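Clivthorpe Town Council ward consultation portal
Ticket 577: Hill-side residents being placed in the wrong ward
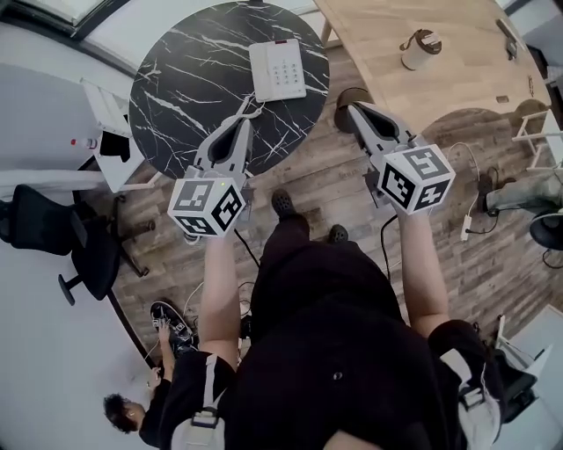

Status: Resolved, one item left open

Opened by: Amado Malabanan, community liaison, Clivthorpe

Hello all! First of all, the new portal is lovely and people are really using it, which is more than I dared hope for after the paper forms. We do have a snag though. Residents in the Baken hamlets put in their postcode and get told they live in Lozano ward. They then see the Lozano questions (bus shelters, the market square) and never reach the ones about the new hill board, and those are the ones they came for!

As you can imagine, this is touchy. The whole point of the agreement between the council and the hill parishes is that Baken keeps its own name and its own seats. I had a phone call at 8.15 this morning from a gentleman who thought we had merged them on the quiet.

Steps to see it:
1. Open the consultation and choose "Find my ward".
2. Type any postcode from upper Baken.
3. The page says "You are in Lozano".

Tried on two laptops and my phone, same result each time.

Reply from Trestulel support, 10.40

Thanks Amado, great report, and the steps made it very quick to check. I get the same thing here. Could you tell me which boundary list was uploaded at your end? There should be a line at the bottom of the admin page with the month on it.

Amado Malabanan, 11.05

It says August. Is that the old one? The boundary change was agreed after that, I think, when the hill parties and the council had their second meeting.

Trestulel support, 11.30

Yes! That's it, or most of it. The August list still has upper Baken inside Lozano. I've loaded the newer list on the test site and 46 of the postcodes you sent now come out as Baken. Five still don't. Looking into those now.

Trestulel support, 14.20

Found the five. They sit right on the ridge road, and the list has them with a space missing in the middle, so the search skips them and falls back on the nearest ward. I've corrected the entries and also changed the search so that it ignores spaces altogether. Please try again on the test site when you have a minute.

Amado Malabanan, 14.50

Brilliant, all of them work! I also tried a few in lower case and with a space at the end, and they were fine too. Please put it live.

One more question. What happens to the people who have already answered? I don't want anybody in the hills to feel their say was thrown away.

Trestulel support, 15.35

Live now. Nothing has been lost. There are 68 responses from Baken postcodes filed under Lozano. I can move them to the right ward, and their answers to the general questions will carry over. The hill board questions will show as blank, so those residents would need a fresh link to fill them in. Anyone who left an email address can be sent one from the admin page under "Invite again".

Amado Malabanan, 15.50

Yes please, move them. I'll write the email tonight and get both parish clerks to read it before it goes out. I'll say plainly that it was an old list and that the ward lines are as agreed. For the ones with no email address I'll put a notice up at the Baken hall and ask the clerks to mention it at the next open meeting.

Trestulel support, 16.10

Moved. The totals on the public results page will catch up overnight.

Still open: the printed map in the help section shows the August boundary. Amado to send the new map, Trestulel to swap it in. The link to the map is hidden until then.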